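Primix two-arm kit, worth it for a small workshop?

flurkitz51
Posted in Kits and Hardware, 986 views

Hello all. I have the Primix kit since April and I promised to write my opinion. I bought it complete: two arms, the rail, the posts for the enclosure and the small boards. Assembly took me four evenings. The manual is good until the wiring chapter, then it becomes very short.

My test job is packing groceries into a canvas tote bag. I chose it because it is boring for a person and difficult for a machine. Bottles with caps are fine for the grippers in most cases. The bag itself is the real problem, as the cloth moves when you touch it.
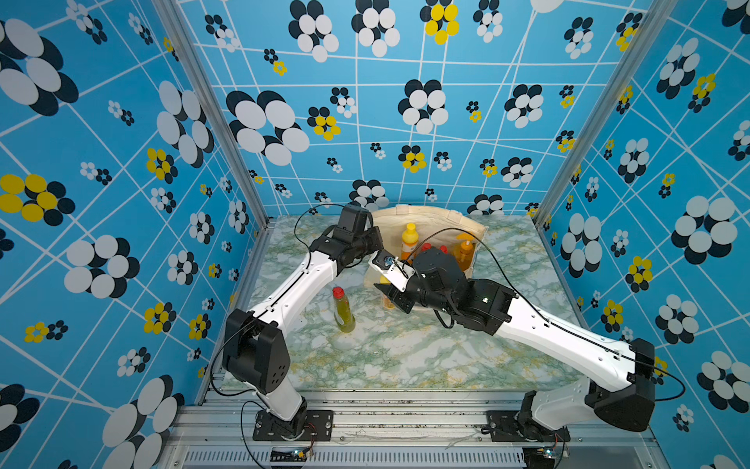

I paid 1402 euros with delivery to Skavville. For this money I am satisfied with the arms but less with the support. I wrote to them twice about a noisy elbow motor and received the same answer twice.

Yang
Thank you for the report. Which gripper fingers do you use? My set came with the black ones and they slip on anything smooth.

flurkitz51
White finger plate on the right arm. I find it better for small caps. You can order it separately, but please check the screw length before.

skavville_tinker
I must disagree a little. For 1402 you can build two arms from parts and choose better servos. The Primix shoulder is a big box and it becomes warm after an hour. Mine did, at least.

Yang
You can, if your time is free. I tried to build from parts before and I had a drawer full of wrong bearings. With the kit I was moving the arms in the same week.

skavville_tinker
Fair, but then the wiring should be finished properly. Loose cables over the forearm are not acceptable in a product which is sold as complete. I put clips on mine.

flurkitz51
About the cables I agree with you. Mine still go in big loops over the arms. If I make them shorter, the wrist pulls on the connector, so for now they stay long. What clips did you take?

skavville_tinker
Simple nylon ones, screwed in the holes of the forearm. Leave some slack at the elbow. I will look for the size this evening and write it here.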